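Meriendas compartidas: vuelve la mesa de Halász

La asociación vecinal de Halász retoma la merienda mensual en el local de la calle Estotport. El curso pasado se sirvieron 682 raciones y se sumaron 33 familias nuevas, casi todas llegadas al barrio desde febrero. La coordinación sigue a cargo de Ánh Ninh, con Xuân Trình en la cocina.

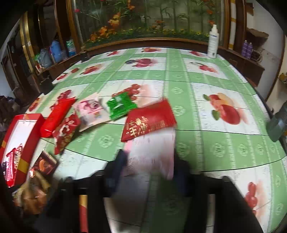
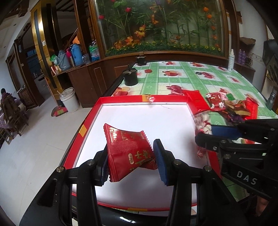

Qué traer

Cada familia aporta algo para compartir, dulce o salado. Se admiten productos envasados y comida hecha en casa. Los envasados deben llegar cerrados y con la fecha de caducidad legible. Si la etiqueta está en otro idioma, pedimos una nota con los ingredientes principales en castellano - basta con un papel pegado al paquete. Lo casero se entrega en un recipiente con tapa, con el nombre de quien lo ha preparado.

Alergias

Los frutos secos, el sésamo, la soja y el marisco se colocan en una mesa aparte. El curso pasado hubo dudas con varias salsas y aceites, de modo que esta vez también hay que indicar el aderezo. Quien tenga una alergia grave puede avisar a Ánh Ninh al apuntarse.

Bebidas y vajilla

La asociación pone agua, té e infusiones. No habrá vasos de un solo uso: cada persona trae el suyo. El local dispone de platos para 218 comensales, pero los cubiertos escasean y conviene llevar tenedor y cuchara.

Inscripción

El plazo termina el 5 de septiembre de 2025. La hoja está en el tablón de la entrada y también en la panadería Jimel, donde se recogen las inscripciones por la mañana. La cuota es de 2 euros por adulto, los menores no pagan. El grupo de música Pluroneck tocará al final, después de recoger las mesas.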